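I'd been trying to pin Saron Endale down for a chat since April, and when we finally sat down at the back of her shop in Kemeys she had a mouthful of pins and a kettle already on.

Saron runs Stovine, which does school formal dresses and not much else. Fourteen years of it! She started out doing hems for a bridal place called Pendgate and got sick of being told what colour to like.

"The girls come in with a photo on their phone and the mums come in with a budget," she says. "I'm the one standing between them with a tape measure."
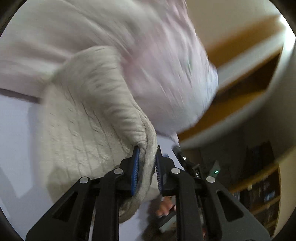
I asked what's changed most. Pockets, she reckons. "They all want pockets now, even in satin. You put your keys in a satin pocket and you look like you've got a growth, but I do them anyway." She made 62 dresses last season and can only remember two without.

Colour's another one. Her lot have gone off black completely and want a sort of mossy green that she has to order in through Plendico, who are lovely but slow (her words, and she said it twice so I'm printing it).
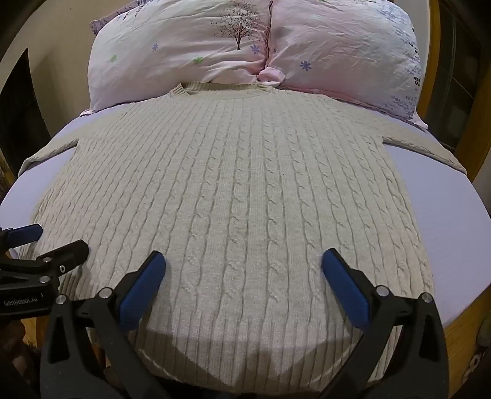 *Page last updated: April, 4:10 pm*

We got onto boys, because she's been making a few waistcoats. "I had a kid ask for his grandad's tie to be the lining. I nearly cried on the overlocker." She charged him for the buttons and that was it.

Does she ever go and see the dresses on the night? "Never. I'm in my trackies with a toastie by six. They send me pictures and I look at the hems."

I own a formal dress from my own Year 12, peach, puffed at the shoulder, and I made the mistake of mentioning it. She wants me to bring it in. She thinks the sleeves could be saved.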